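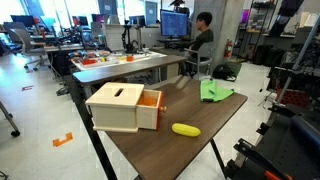 Figure 4. Table with the drawer box, the toy corn and the green cloth.

3.2 Collecting the examples

Our model learns only from recorded examples, so most of our summer went into this part. For the drawer task we planned 100 episodes. In each one the operator guides the gripper to open the drawer, put the corn inside and close it again. The cloth is a distractor – its place changes between episodes, and the model should learn to ignore it.

Until 30th August we recorded 60 episodes. We removed 11 of them, as the operator had stopped in the middle for too long. Normand Thibodeau checked the labels in Skorka, our annotation tool. The remaining episodes will be recorded before November, with the box turned to other angles.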